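Hukstead Housewares Announces a Rack That Holds the Glasses You Own

WULTHOLM, March 19, 2024 – Hukstead Housewares, a small maker of things that stand on counters, today announced the Cassim, a countertop stemware rack for households whose glasses stopped matching years ago. It goes on sale in the company's Wultholm shop this spring, next to the tea towels.

The Cassim is a wire rack with scrolled arms and a silver finish. Glasses go in upside down. Hukstead considered a right-side-up version and dropped it after one November of dusting.
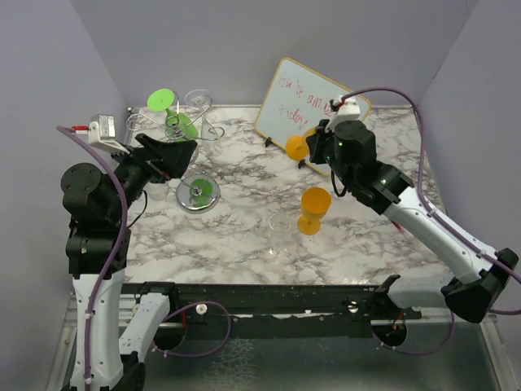
Work on the rack began with a survey of 267 customers, who were asked what they drink from at home. The answers were less elegant than the company had hoped. Most had a few good glasses, kept for guests, and a larger number of plastic ones, kept for everybody else. Several people wrote in the margin that they use a mug.

"We had been designing for a cupboard that doesn't exist," said Malsha Siriwardena, head of product at Hukstead. "People have two crystal goblets from a wedding and then a lot of orange plastic. The orange plastic needs somewhere to go too." 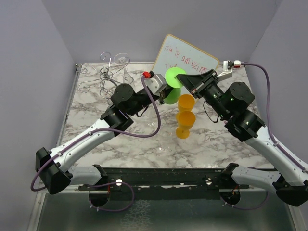

The company tried 694 placements with stems of different widths before settling on the final spacing between the arms. Thin stems slide in easily. Thick ones need a small turn of the wrist, which Siriwardena describes as "a knack" and the instruction leaflet describes in four paragraphs. The leaflet is being shortened.

The scrolls were also discussed at length. A plainer design, with straight arms and no curls at all, made it as far as the shop window, where a customer asked if it was part of a dish drainer. The curls went back on that afternoon.
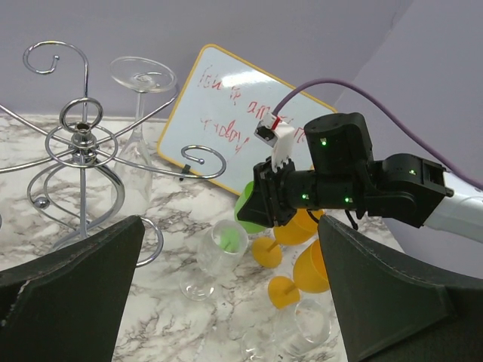
Buyers who would like the full look can add the Jidia set, Hukstead's line of unbreakable goblets for patios, boats and relatives. It has its own page in the spring catalog and its own shelf in the shop.

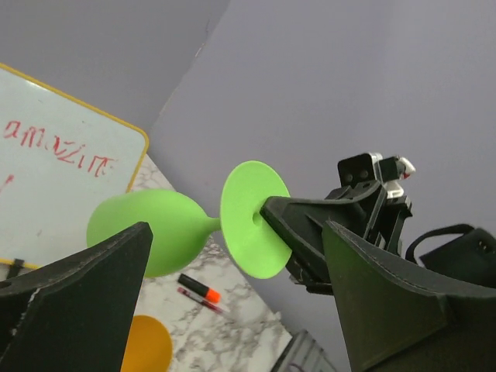
Color took longer to agree on than shape. Siriwardena wanted something that could be found in long grass after a party, and the sales staff wanted something that could be sold. Lime green, with a matte finish and a wide, flat foot, satisfied the first request and is being tested against the second. Orange was never in doubt – it has fans, and they write letters.

The Cassim comes with a 2-year guarantee covering the wire and the finish. The guarantee doesn't cover glasses, whatever they meant to you. Shops wishing to stock the rack or the goblets can ask for a price list at the Wultholm counter.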